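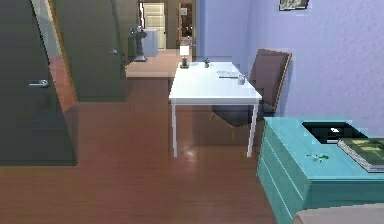 Ticket 2387
Product: Flustance (desktop), booking module
Site: Farkside
Status: Reopened
Priority: Low, changed to Medium, changed back to Low by the system overnight

Reported problem

Room bookings at Farkside are moving themselves by an hour. A meeting entered for 10:00 shows as 10:00 on the screen of the person who entered it and as 11:00 for everyone else. The person who entered it then sits alone for an hour and writes to us.

First reply from Usora support

Please clear your cache and restart.

Log

2020-05-19, 08:50. Cleared cache. Restarted. The booking is still at 11:00. The cache is very clean.

09:15. Checked the time zone on the server, on both front desk machines and on my own laptop. All the same. Checked the clock on the wall for completeness and it is four minutes fast, but it isn't on the network, so I let it go.

09:40. Made a test booking in the small meeting room, 14:00 to 15:00. It shows correctly for me. Asked the front desk to look. They see 15:00 to 16:00. Asked them to make the same booking from their end and they get it right while I get it wrong, so at least it's fair.

10:05. Exported the bookings table. 275 rows. The start time is stored twice, once in a column called start and once in a column called start_local_new. The two disagree by an hour on every row entered after the last update. Rows from before the update have nothing at all in start_local_new and behave perfectly.

10:30. Sent the export to Usora.

11:10. Usora asks whether I have cleared the cache.

11:12. I have.

11:45. Went through the release notes for the update. Under "Minor improvements" there is a line reading "Daylight handling made smarter." I turned off "Smart daylight handling" under Site Settings, Regional, Advanced, More. You have to scroll down inside the box to find it, and the scroll bar only appears once you have started scrolling.

11:50. New test bookings now agree on all machines. Old ones are still wrong.

12:20. Tried the "Recalculate" button on the old ones. It added another hour. Restored from the export – glad I had it.

13:30. Usora replies that the setting was meant to be off by default and was turned on for sites that came over from Kartha. We came over from Kartha. They suggest opening each affected booking and pressing Save without changing anything. I tried this on 2 bookings and it works, which annoyed me more than if it hadn't.

14:15. Asked if there is a way to do this in bulk. There is a script. It is "not customer facing." I asked if it could face me briefly.

15:40. Script received. Ran it on a copy first, then on the live table. Spot checks are fine and the front desk agrees with me for the first time today.

16:00. Ticket closed by me.

16:01. Ticket reopened by the system: "Customer has replied." The reply was my note saying it could be closed.

Still open

Recurring bookings that run into July haven't been checked. Please leave the Recalculate button alone until Usora confirms a fix.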